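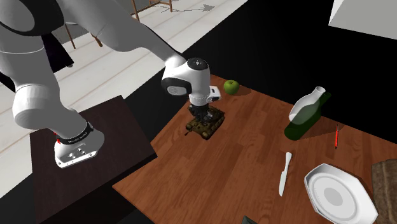
Flallano sling - is the padding any good?

tessellate60
Looking at the Flallano sling for a small mirrorless and one spare lens. The page says "shockproof" five times and never gives a padding thickness. Anyone own one?

brudge_fan
Had mine since February. Fits the body and a short zoom, zipper is fine. No complaints.

oldshutter
Fine in what sense? Have you dropped it? 1,414 reviews and every one I opened says "stylish and light." I'd get the Brudthorpe insert and put it in a bag you already own.

brudge_fan
No, I haven't thrown my camera on the floor to please you. The Brudthorpe sags in the middle, by the way.

oldshutter
Mine doesn't. Which size?

brudge_fan
The small.

tessellate60
So still no number for the foam. I wrote to the shop in Flinville and they pasted the product page back at me. Not paying $60 on that.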